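Physics for Everyday Life
Handout 3: Waves, standing waves and heating

Please read this handout before the lecture and bring a ruler and a calculator.

1. What we mean by a wave

A wave carries energy from one place to another without carrying the material along with it. When you shake one end of a rope, the rope stays in your hand, but the bump travels to the other end. We describe a wave by its wavelength (the distance from one crest to the next), its frequency (how many crests pass each second) and its speed. The three are connected:

speed = wavelength x frequency

Light, radio waves and microwaves are all of the same family. They differ only in frequency. In empty space they all travel at the same speed, 3 x 10^8 meters per second.

2. Worked example

A kitchen microwave oven works at 2.45 GHz, that is, 2.45 x 10^9 crests each second. We divide the speed by the frequency and get a wavelength of 0.122 m, or 12.2 cm. Students often forget to change centimeters to meters – please write the units on every line.

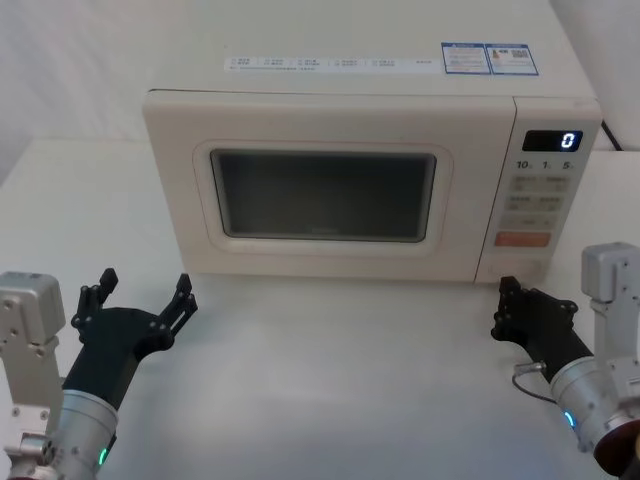 Figure 1. A countertop microwave oven seen from the front and above.

3. Standing waves

When a wave meets a metal wall, it is reflected. The reflected wave meets the incoming one and they add together. At some points they always cancel (nodes), at others they are always strong (antinodes). The distance between two neighboring antinodes is half of the wavelength, so in our example 6.1 cm. In a real oven the pattern is in three dimensions and is more complicated, but the half wavelength is still a useful first guess.

4. Why the food becomes warm

A water molecule has a positive side and a negative side. The changing electric field pulls it first one way and then the other, and the molecules push against their neighbors. This disordered motion is what we call heat. To find the energy needed, use

Q = m c (T2 – T1)

For 200 g of water warmed by 40 degrees Celsius, with c = 4.18 J per gram per degree, Q = 33,440 J.

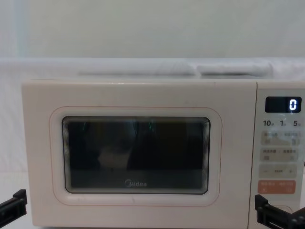

Figure 2. White microwave oven in front of a pale wall.

5. Exercises

a) A radio station sends at 91 MHz. Find the wavelength.
b) Repeat the calculation of section 4 for 91 g of water.
c) An oven gives 800 W to the water. How long does section 4 take?

Solutions are discussed in the December session.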